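Nerkard has moved again. The sequel I was promised for January is now coming in what the studio calls "the fall window," which I take to mean they have a season in mind and no year.

I've been waiting on this movie for four years. When the first one came out I talked Dzintra into seeing it with me twice, and she still brings up the parking.

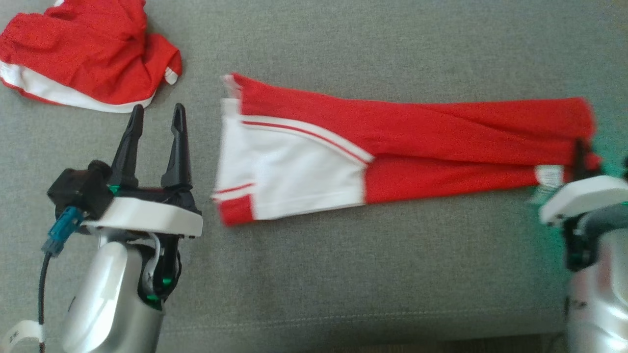 My theory is that somebody finally watched the ending. Test audiences reportedly got a cut with 28 minutes of Irkine walking across a salt flat, and I say this as a fan - that's 16 minutes too many.

Laine thinks it'll skip theaters and go straight to streaming. I've bet her dinner it won't. The old countdown on my fridge has been changed to a question mark, and I've started rewatching the first one on mute.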